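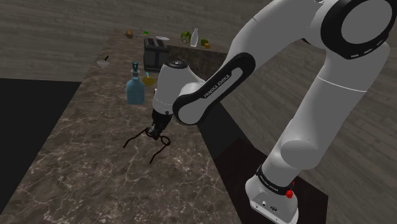

Merrick's one-word review of the old formula was "sticky," and we can't really argue. The old Konditon did stay sticky if you looked away from it, and a fair number of you looked away from it. So we changed it.

Home | Stone Care | Sealers | Cleaners | Where to Buy | Contact

Konditon Countertop Sealer
Made by Vurkach

Konditon is a penetrating sealer for marble, limestone, travertine and the other stones people fall in love with in a showroom and then cook on. It soaks into the surface and slows down oil, coffee and wine long enough for you to find a towel. It doesn't add shine. If your stone was dull on arrival, it will be dull and sealed.

It also won't stop etching. Lemon juice and vinegar react with the marble itself, and no sealer of this type prevents that, whatever the bottle next to ours on the shelf may suggest. Use a cutting board. Use a coaster. We know you won't.

How to apply

Clean the counter the night before with a neutral cleaner and let it dry overnight. Wipe on Konditon with the pad from the box, working in patches you can reach without climbing onto anything. Leave it for 10 minutes, then buff off everything still on the surface. Everything. A second coat goes on the same way once the first has been buffed. Two coats are plenty -- the stone can't hold a third, and you'll only be polishing it off again while muttering.

Stay off the counter for three hours. Cats have not been able to follow this instruction in our testing. 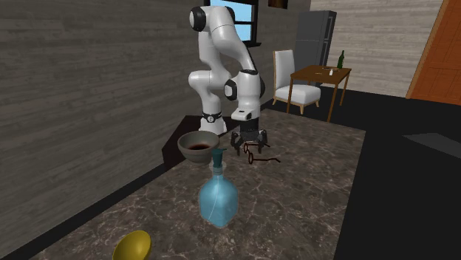 Dark marble with pale veining, plus a bowl and a pair of glasses.

Do I need it?

Put a few drops of water on the stone and go do something else. If the spot has darkened when you come back, the stone is drinking and it's time to seal. If the water is still sitting there in a bead, save your money. Dark stone hides this test rather well, so look at it from the side with a lamp on.

In the box

A bottle of sealer, two application pads and a buffing cloth. The cloth can be washed, but skip the fabric softener. The pads can't be washed, though people try.

Not for use on laminate, glazed tile or quartz composite, where it will sit on top and sulk.

Comments

Guest: Does this work on a honed finish? Mine came out a shade darker on the sample piece.
Reply from Vurkach: It can, slightly. Glad you used the sample piece.

Guest: Sealed the island in November, beads are still beading. The smell was gone by dinner.

Guest: I skipped the buffing. I would like to talk about the streaks.

Related items

Serko Neutral Stone Cleaner
Serko Poultice Powder for Oil Stains
Konditon Grout Pen
Replacement Pads for Konditon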